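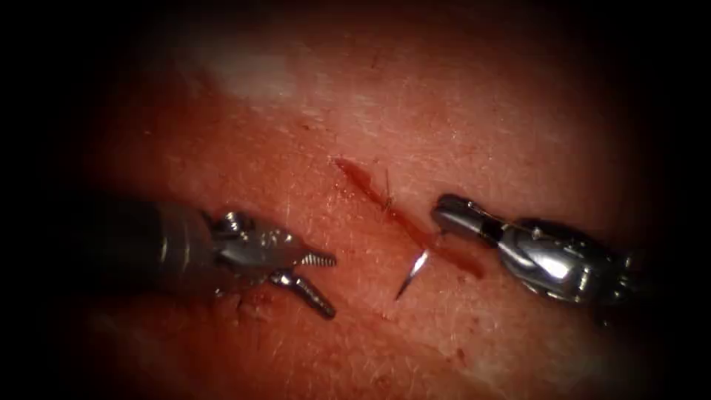 What is a night shelter?

A night shelter is a building where people with nowhere else to sleep can spend the night, usually free of charge and usually without booking far ahead. Most open in the early evening and close again after breakfast, which sets them apart from hostels, where a person may keep the same room for weeks or months.

The oldest kind is the shared hall, with beds or mats laid out in rows and a hot meal served at long tables. Newer shelters tend to offer small single rooms – a change that guests had been asking for over many years, and one that makes it a good deal easier to get a decent night's rest.

The Rainer shelter in Cunerum is a fair example of how a modest place can grow. Kerstin Tangen opened it one March in a former shoe warehouse, with 27 beds and a kitchen so small that the soup had to be cooked next door. It now has 200 beds over two floors, and in its busiest winter it took in 467 different people, some for a single night and some for the whole season.

Staffing varies from town to town. A typical shelter keeps at least two workers awake through the night, and many have a housing adviser who comes by in the morning, when guests are up and there is coffee on the go. Carys Mostyn, who ran the advice desk at Rainer, wrote fondly of those early talks and felt that more got settled over toast than in any office.

Rules on pets, couples and late arrivals differ widely. Some shelters have kennels in the yard, and a few let dogs sleep beside their owners.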